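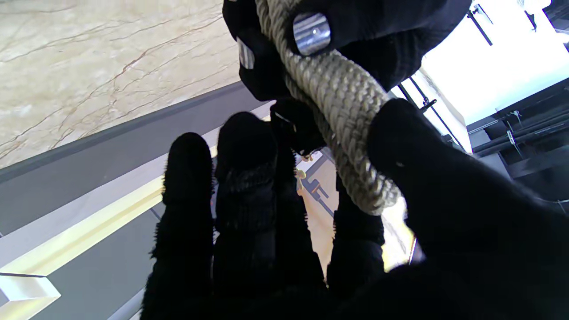
The Rope on the Hook by the Door

Most houses have a length of rope in them somewhere, and most of it is in a poor state. It sits in a carrier bag in the shed or under the sink, knotted to itself, with both ends coming apart. When it is needed, to hold a boot lid down or get a wardrobe up the stairs, someone spends ten minutes picking at it and then goes out to buy more.

Ginette Royer has sold rope for most of her working life, first from a market stall and now from a narrow shop called Flesine. She stocks 89 kinds, counting colours. The one she sells most of is a thick braid in a pale khaki shade, and people buy it for stair rails, dog leads, curtain ties and garden swings.

"They come in for the colour," she says. "I try to get them to pick it up and bend it before they pay."

Bending is a fair test. A braided rope is made of strands that cross over and under each other along its whole length, and on a herringbone braid the crossings show as a row of small slanting Vs. On a good piece the Vs stay even when the rope is folded back on itself. On a slack one they open up at the bend and you can see into the middle. Twisted rope, the sort with strands that wind round like a barley sugar stick, behaves differently. It is easier to splice, but it kinks if it is coiled against the lay and it will unwind from a cut end in no time.

Braid frays as well, only more slowly. The end goes soft first, then a few fibres lift, then the pattern starts to lose its edge. A little fuzz does no harm on a curtain tie. On anything that carries weight, Royer cuts back to clean braid and starts again.

Her way of finishing an end is a whipping, and it takes her under two minutes. She lays a loop of waxed thread along the rope, wraps tightly over it towards the end, passes the thread through the loop and pulls the loop back under the turns. The whipping should be as long as the rope is wide, or a bit longer. Tape will do for an afternoon. Melting the end with a lighter works on nylon and polyester, but cotton, jute and hemp will simply burn.

Where the rope has to go over a hook or a rail, she prefers to turn the end back into a loop and stitch it. For a thick braid she uses a sailmaker's needle and goes through both sides, 3 rows at the least, pulling each stitch down until it sinks between the strands. The loop should be roomy enough to slip on and off without force. A tight one wears at the same spot every time.

Setareh Sadeghi came to the subject from the other end. She fits out small flats, and for the past few years she has been putting rope where other people put metal or wood - handrails, shelf hangers, the pull on a heavy drawer. Her last job, a one-bedroom flat with a good deal of polished stone in it, used 96 metres.

"Stone is cold and it's shiny," she says. "You want one thing in the room you'd like to get hold of."

She is strict about fixings. A rope rail needs a bracket at each end and one at every change of direction, screwed into something solid, and it should be pulled taut and left for a week before it is trimmed. New rope stretches. Natural fibre also moves with the weather, so a hemp rail that is tight in February may hang lower by summer. She goes back and takes up the slack once, and after that it generally stays put.

Cleaning is simple enough. Brush off the dust with a stiff nail brush, working along the braid. Synthetic rope can be washed by hand in cool water with a little soap, then rinsed and hung in long loops to dry. Cotton can be washed too but may shrink. Jute is best kept away from water altogether, and a mark on it is usually there for good.

For storage, both of them say the same thing. Coil it loosely, in loops the length of your forearm, and hang it up. Royer keeps hers on a row of plain hooks by the shop door, with a paper tag on each coil giving the length. At home she has one hook and one rope, and it is the khaki one.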